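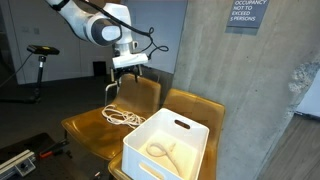

One early user of the rope set asked why the release didn't stick to a single gripper, as the first one did, and said that mixing two of them made their training runs harder to read. The fair answer is that comparing them is the purpose of this release. Filter on the gripper field if you only want one.

Gistard Rope Transfer, version 2
Updated March 1, 2026

Contents
600 episodes of a single arm moving white rope between a chair seat and an open plastic bin. 300 were run with the Zetex two-finger gripper and 300 with the Barbosa. Same arm, same controller settings, same fixed camera on a stand.

Results
481 episodes are marked success. An episode counts as a success when all of the rope is inside the bin and the fingers are open. Rope hanging over the rim is a failure, even if it falls in later.

Fields
episode_id
gripper: zetex or barbosa
start: seat or bin
success: 0 or 1
notes: free text, often blank

Known problems
Joint readings drop out for a few frames in 8 episodes, all Barbosa. These are flagged in notes.
Finger width is logged as commanded, not measured.
Episodes from October used an older Feda controller build and have been left out.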